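Pluvero Household Reference

Detergent bottle

Last revised: January
By Lukoševičius

Print this article | E-mail this article

A detergent bottle is a rigid or semi-rigid plastic container used to sell, store and pour liquid detergent. The term covers bottles for laundry liquid, washing-up liquid and general cleaning products, which differ mainly in size, shape and type of closure.

Materials

Most detergent bottles are made of high-density polyethylene (HDPE) or polyethylene terephthalate (PET). HDPE is milky in its natural state and is usually coloured. It resists alkaline liquids well and does not shatter when dropped. PET is clear and can be tinted while remaining see-through. Polypropylene is common for caps.

The wall of a bottle is seldom the same thickness all over. It tends to be thinnest where the plastic has been stretched furthest during moulding, often at the corners of the base.

Shape

The main parts are the base, body, shoulder, neck and closure. The base is normally pushed inwards a little at the centre so that the bottle stands on its outer rim. The shoulder, where the body narrows to the neck, may be square, sloping or rounded. A rounded shoulder drains more fully when the bottle is turned upside down, as less liquid is trapped in the angle.

Large laundry bottles often have a moulded handle, either hollow or solid. Smaller bottles are held around the body and may be waisted or given an oval section to suit the hand. In the Grevier range, a common pattern in catering supply, the 2,000 ml bottle has a handle and measures 118 mm from front to back, while the smallest size has no handle and is 76 mm across.

Closures

Screw caps are used on laundry liquids and frequently double as a measuring cup, with lines marked on the inside. Washing-up liquid is more often sold with a push-pull or flip-top cap, which lets a small amount out when the bottle is squeezed. Pump tops are fitted to bottles kept beside a sink. Child-resistant caps must be squeezed or pressed while being turned.

Colour and labelling

Blue and green are widely used for detergent bottles, commonly with a white or contrasting cap. Translucent plastic allows the level of the liquid to be seen. Lettering may be printed directly on the plastic, carried on a paper or film label, or placed on a shrink sleeve that covers the whole body. Swirls, bubbles and wave lines are familiar decorations. Directions and safety warnings are usually placed on the back.

Storage and reuse

Bottles should be kept upright with the cap closed, away from food and out of the reach of children. An empty bottle can be refilled with the same product. It should not be used for drink. Vernska refill pouches are poured into the original bottle, whose label then continues to give the correct directions.

A translucent blue detergent bottle with a white cap and Chinese lettering

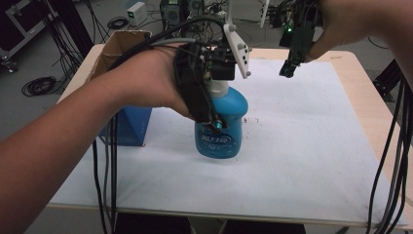
See also

Blow moulding
Laundry liquid
Measuring cap
Refill pouch
Washing-up liquid

Contact us | Copyright Pluvero | Back to top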